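August, kitchen notebook, Ramcombe night shelter

Two dryers down at the start of the shift. Nelu got one going again by clearing the lint duct. The other needs a belt, so bedding goes to the Povus laundry until it comes. Bag it by dorm and write the dorm on the tag.

Meal count for the month so far is 1,230, against 1,000 at the same point last year. Most of the increase is at breakfast. I've moved the oats order up to match and asked Renzo to start the urn at 5:30.
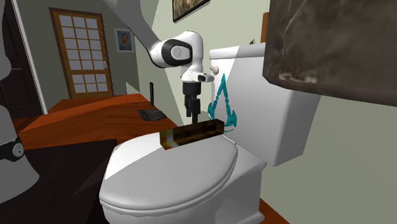
Three guests moved on to the Karno Street rooms. Each left with a bedding pack and a bus pass. Gunārs has their forwarding details for mail. One more is waiting on an ID replacement, form sent, no answer yet.

Intake sheet: please fill in the medication line even if the answer is none. Teodor had to wake a man at midnight to ask.

Still to do: belt, locker keys for dorm 2, call Moen about the coat rack.

S.M.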